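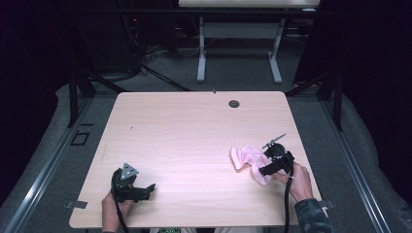 A pink cloth on the table, clamped in one of two hand-held grippers.

Home About Rentals Repairs Delivery Areas Contact

About Filtgate Linen

Posted in May by Kimie Ichikawa

Filtgate Linen rents, washes, presses and mends table linen for restaurants, banquet halls and private parties in Falley and the towns close by. We also take in household pieces for repair, such as tablecloths, napkins, pillowcases and the occasional set of curtains. Our shop and plant are in the same building at 2179 Tiongson Street, across from the old feed store. Customers come in by the front door. Deliveries go around to the side.

How we started

Bienvenido Enriquez opened the business with two washers and a used flatwork ironer that he bought from a hotel. At first he only did napkins. A restaurant owner on Tiongson Street asked him to do tablecloths as well, and the ironer turned out to be too narrow for them, so for the first year he folded every tablecloth in half before it went through. The center crease never came out completely. He replaced the ironer as soon as he could pay for a wider one.

The name comes from Filtgate Lane, where the first shop stood. That building was sold and we moved to our present address, but by then the name was on the truck and all of the laundry bags, and we kept it.

Bienvenido retired from daily work a few years ago. He still owns part of the company and comes in when the boiler needs attention. Lovely Dalisay, who had been running the pressing room, took over as general manager.

What we do now

Rental is the largest part of the work. We keep more than 800 tablecloths in stock, in rounds, squares and banquet lengths. White and ivory are always on the shelf. Colors depend on the season, and we ask for two weeks' notice on anything other than white, ivory or black. Napkins are rented by the dozen and come back to us in the bags we supply. Please shake out food and check for silverware before you tie the bag. We return any forks and spoons we find, but we can't always tell which restaurant they belong to.

Restaurants with their own linen can use our wash and press service. Each customer's pieces are washed as a separate load and marked on the hem with a small laundry code. We have 36 regular restaurant accounts at present. Most are picked up twice a week, and a few of the larger ones more often than that.

Repairs are done in the room behind the counter. Kenneth Villanueva is in charge of it. The usual jobs are hems that have let go, burn holes, pulled threads and worn corners. A small hole in plain cotton can be darned so that it is hard to find once the cloth is pressed. Damask takes longer, and the repair will show a little in strong light. If a cloth is too thin to hold a stitch, Kenneth will call you before doing any work. Sometimes a large cloth with one bad area can be cut down to a smaller size or made into napkins.

We don't do dry cleaning, leather, wedding gowns or rugs. For dry cleaning we send people to Budulo Cleaners, one block north.

Washing and stains

Most stains that reach us are red wine, candle wax, gravy and lipstick. Wax is scraped and then pressed out between sheets of plain paper before the cloth is washed. Wine is easier to remove if nobody has tried hot water on it first. If you spill something at home and plan to bring the cloth in, blot it, leave it alone and tell us what it was. A note pinned near the spot is a great help.

Colored cloths are washed apart from white ones in cooler water. Reds and dark blues are done separately the first several times. We use unscented detergent, and no starch unless the customer asks for it. Napkins meant for standing folds need a medium starch. For a flat fold, none is better.

Who works here

We have 26 people on staff, counting the drivers. Many began in the sorting area and learned the rest from there. New employees spend their first weeks on sorting and folding, then move to the washers or the ironer. Eduardo Lagman schedules the trucks and is the person to call about a late pickup or a short count. Kimie Ichikawa keeps the accounts, answers the office phone and looks after this website.

Staff are paid by the hour, never by the piece. We tried piece rates in the folding area for a short while and the stacks got untidy. Restaurants complained, and we went back.

Visiting the shop

The counter opens at 7:30 a.m. and closes at 4 p.m. Parking is on the street or in the gravel lot behind the building. If you are bringing in more than one bag, ring the bell at the side door and someone will come out with a cart.

Household repairs are usually ready in a week. December takes longer because of the party orders, and so does the first half of June. Bring your claim ticket when you pick up. Finished pieces are held for three months, and we call twice before that time is up.

Samples of all our rental fabrics hang by the front window, and you are welcome to borrow a napkin in any color to hold up against your plates or chairs. Please bring it back within the week.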